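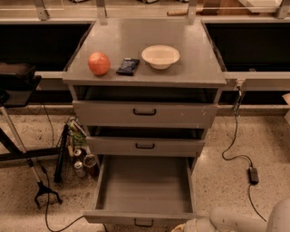 Page last changed: Saturday, 16:20 (list archive, thread view)

From: Blandine Langlois
To: fevum-practice list
Subject: Re: Start state for drawer tasks, section 9

Baptiste Gautier wrote:
> The draft says "all drawers closed unless the task says otherwise."
> At Mostilton we run close-the-bottom-drawer and the rule gets read
> two ways. Some operators shut the upper drawers first and some leave
> them as they find them. Do we want a fixed start state, or is it
> enough to write down what it was? Also, does the rule on loose
> cables cover the floor, or only the arm's own cables?

Baptiste,

I would write it down and not fix it. We have 3,000 runs from August in the Tarholm set, and a fixed start would make most of them nonconforming for no gain. What I want in section 9 is one line per drawer, with three allowed words: closed, ajar, open. "Ajar" means you can see a gap but would not call the drawer usable. Please don't add percentages. Saithong tried that and got 13 different readings of the same drawer.
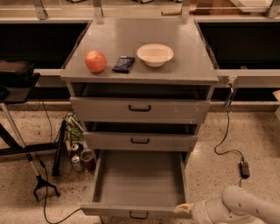 On drawers, the log has to cover the ones the task doesn't touch. Operators write up the drawer they are working on and skip the rest, and then a reviewer can't tell if an upper drawer moved during the run. With the bottom drawer far out and the two above it each showing a dark gap, a correct entry is "top ajar, middle ajar, bottom open." The same goes for whatever sits on top. "Fruit left, packet center, bowl right" is plenty, and no one needs brand names.

On cables, I read the rule as covering the floor too. Anything lying within the reach of the arm or in the path of a drawer should be listed, power adapters included. The current wording is "cables attached to the unit," and I agree that is too narrow. I suggest "any cable or adapter inside the work area."

I have not changed the text on clutter beside the cabinet. Comment 61 asks for a clear strip on both sides. I would keep that as a recommendation.

If you are fine with the three words, I will put them in the next draft and send it to the list. Can you send me the Mostilton log sheet before then?

Blandine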